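Balance de la primera vuelta: lo que deja el baloncesto en Lovero

Concluida la primera vuelta de la liga comarcal, procede dejar constancia en este blog de lo que ha sido el rendimiento del Club Baloncesto Lovero. El equipo cierra enero en séptima posición, con un registro que se corresponde con los objetivos fijados en pretemporada, si bien el juego exterior ha quedado por debajo de lo esperado.

El encuentro del sábado ante el Andar resume con bastante exactitud el momento del conjunto. Lovero alcanzó los 50 puntos antes de terminar el tercer cuarto y cedió después la iniciativa durante varios minutos, en los que el rival encadenó un parcial de 7-0 desde la línea de tiros libres. El choque se resolvió por 2 puntos a favor de los visitantes, tras una última posesión en la que no se encontró un lanzamiento cómodo.
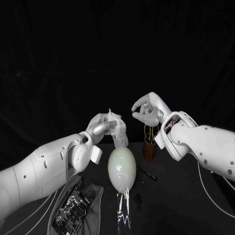

Una mano robótica blanca sujeta un plástico transparente arrugado.

En el capítulo defensivo, el cambio a zona ha dado mejores resultados que la defensa individual, en particular frente a equipos con un pívot dominante. El Ryu apenas anotó en la pintura durante la segunda mitad y hubo de recurrir al tiro lejano. Queda pendiente mejorar el cierre del rebote, faceta en la que se concedieron demasiadas segundas opciones.

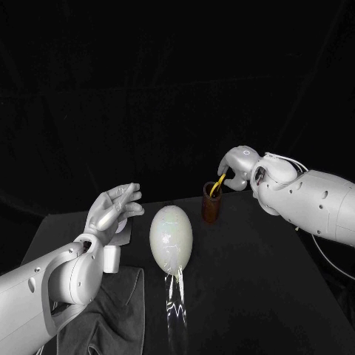
La segunda vuelta comenzará en la pista del Zusta, líder de la categoría y único equipo que ha llegado a los 99 puntos en un partido esta temporada. Su ataque se apoya en dos bases que reparten el balón desde ambos costados. Los dos brazos robóticos, uno por la izquierda y otro por la derecha sobre la mesa oscura, ofrecen una idea aproximada de esa disposición: Zusta abre el campo por los lados y deja libre el centro para las continuaciones. Convendrá negar el primer pase y obligar a iniciar las jugadas lejos de la línea de tres.

Se mantiene la sesión de tiro de los jueves para toda la plantilla, y los jugadores lesionados seguirán el trabajo de recuperación previsto. La crónica del partido en la pista del Zusta se publicará en este mismo espacio.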